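4. Preparing the results software for a multi-sport games

Joda must be installed on the main computer before you begin this section. Every venue sends its results to Joda, and Joda makes the medal table.

4.1 Open Joda and choose New Games. Type the name of the host town and the opening date in the form 22/01/2022.

4.2 Enter the sports. The limit is 27 sports for one games. A sport with men's and women's events is entered only one time.

4.3 Import the athlete list from your entries office. The file can hold 2,000 names. Check the column for country or club before you press Accept — an empty cell will stop the import.

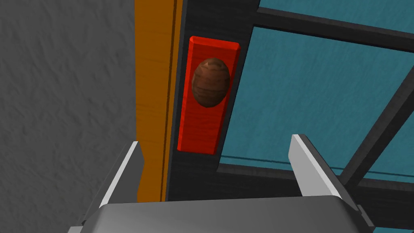
4.4 Give each venue its own code. At the Plunitby games the aquatic centre used code 300 and the athletics track used 728. Please do not give the same code to two venues, even when they share a building.

Caution: After the first result is published, a venue code cannot be changed.

4.5 Send one trial result from each venue. It should arrive at the main computer with the word TRIAL in grey colour. Delete all trial results before the opening ceremony.

Note: If the trial result does not arrive, the venue computer is perhaps set to another games. Open Settings, then Connection, and select the correct one.

4.6 Choose how medals are ranked: by gold first, or by total. Ask your organising office which rule they follow. 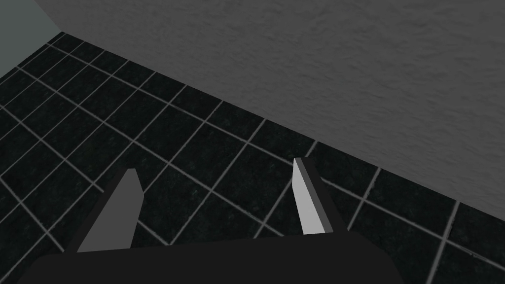
Estela Bravo wrote to us that in judo and boxing two bronze medals are given, and her table showed only one until she ticked Double Bronze for each of these sports. She asks other users to do this before the draw is made.

4.7 To tick Double Bronze, open the sport, choose Medals, and save. Repeat for each combat sport in your programme.

4.8 Print the empty medal table and have it signed by the results manager. Continue with section 5, Protests and Corrections.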